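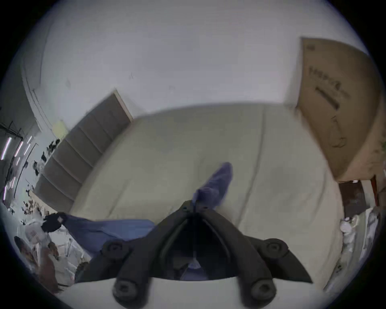

Blue cloth held between the gripper's fingers

Kennel wants extra money before it will give my dog back - what can I do?

Reto Pichler

I booked my spaniel into Giststead Kennels while I was away for work. The price was £30 a night for 15 nights and I paid a deposit when I booked. My return was delayed, so I rang them and asked if she could stay on. The woman on the phone said that was fine and they had the space. She didn't mention the price going up.

When I went to collect her they gave me a bill with £400 on it for "late collection and unplanned stay", on top of the normal nightly rate. I said I'd pay the nightly rate for the extra nights but not the rest. They said the dog stays until the whole bill is settled, and she's still there, so presumably they are adding to it. I never signed anything on paper. The booking was done by email and there was a link to their terms at the bottom, which I admit I didn't open.

Can they keep her? And should I pay or not?

4 comments

Drivetti

Read the terms first. If the link was in the email before you paid the deposit, they will say you agreed to them, and you need to know what the late collection part says. Look for a figure. If it only says "additional charges may apply" then I'd argue they can't pick any number they like afterwards.

On keeping the dog, a business can sometimes hold on to property until its bill is paid, but it isn't automatic and it often depends on the contract. It's also a poor spot for you to argue from, with the bill growing every night.

What I'd do is pay it and take her home, but write on the receipt and in an email the same day that you are paying under protest to get the dog back and you dispute the £400. 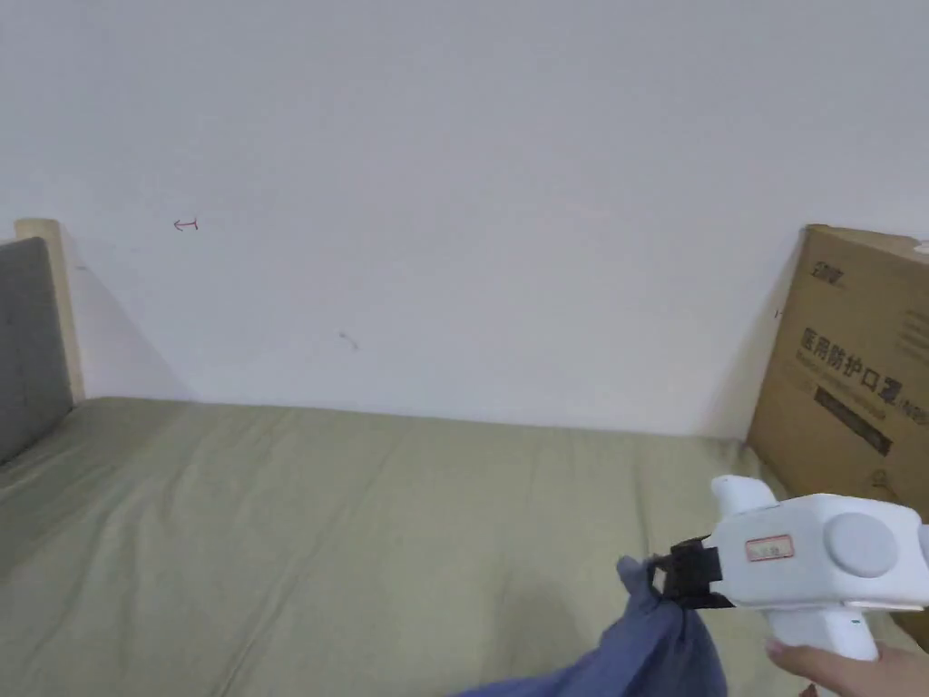
Then send a letter asking for the disputed part back and give them a date to answer by. Put in the time of your phone call and what was said - your phone will have a record of the call, even if it doesn't have the words. If they ignore you, a small claim can be made online, and you have 6 years for a contract dispute in England and Wales. Don't leave it that long though.

Pasichnyk

Had the same with a place near Flernitz last December. I just paid. Life's too short. Leave them a bad review.

Drivetti

Fair enough, but keep any review to what happened and wait until you have the dog home.

Reto Pichler

Thanks both. Found the terms and there is no figure in them. Will pay in the morning and send the email.

12 shares

Last updated: December
Contact us | Copyright | Back to top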